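Chapter 4
Enriched Doughs

Objectives
After completing this chapter, the student will be able to:
define an enriched dough and name its main ingredients
describe the effect of butter, eggs and sugar on gluten
mix a basic enriched dough by the two-stage method
judge when the dough is ready for shaping

Key terms
enrichment, windowpane test, bulk fermentation, retarding, proof

The lean doughs covered in Chapter 3 contain flour, water, salt and yeast. An enriched dough adds fat, eggs, milk or sugar to that base, in any combination. Brioche, dinner rolls, cinnamon buns and most holiday breads belong to this family. The crumb is soft, the crust is thin, and the finished loaf keeps longer than a lean loaf of the same size.

Each enriching ingredient changes the way the dough behaves. Fat coats the proteins in the flour and slows the forming of gluten. Sugar draws water away from the yeast, and a very sweet dough may need twice the usual time to rise. Egg yolks add fat and color, while the whites add structure. Milk softens the crumb and helps the crust brown. The baker must plan for all of these effects when setting the mixing time and the oven temperature.
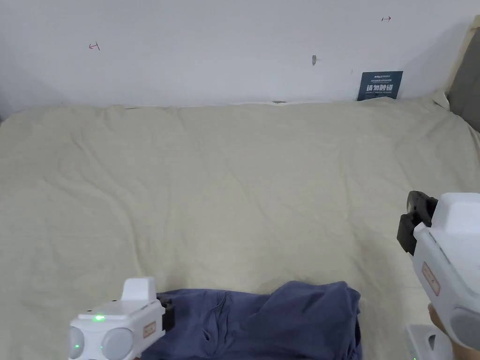

Figure 4.1 Bed with a pale beige sheet, set against a white wall.

In the two-stage method, the flour, liquid, eggs, yeast and salt are mixed first, until the dough is smooth and pulls away from the bowl. Soft butter is then added in small pieces, each one worked in fully before the next. Students often hurry this second stage. When the butter goes in too quickly the dough breaks apart and looks greasy - it will usually come back together with steady mixing at low speed, but the added friction warms it. Dough that leaves the bowl too warm should be spread on a chilled tray and refrigerated before bulk fermentation begins.

The master formula for this chapter was developed by Pilar Jara for the teaching kitchens at Breseda. One batch yields 3,234 grams of dough, which is divided among the stations before shaping. Weigh the full batch before dividing and record the figure on the production sheet. A loss of a few grams to the bowl and hook is normal.

Retarding is the practice of holding dough under refrigeration to slow the yeast. It suits enriched doughs well. Cold butter makes the dough firm enough to braid or roll, and the long rest improves flavor. Dough mixed in the afternoon may be retarded overnight and shaped at the start of the next class.
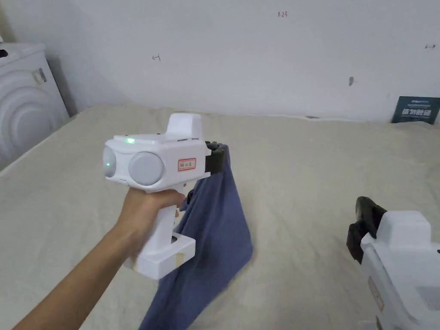 Why is the butter left out of the dough until the second stage of mixing?
Gluten forms more easily before fat is present. Mixing the other ingredients first gives the dough enough strength to hold the butter and still rise well.

Section 4.1 examines flour choice for enriched doughs. Section 4.2 gives the master formula in full, with its mixing schedule, and Section 4.3 covers shaping, egg wash and final proof.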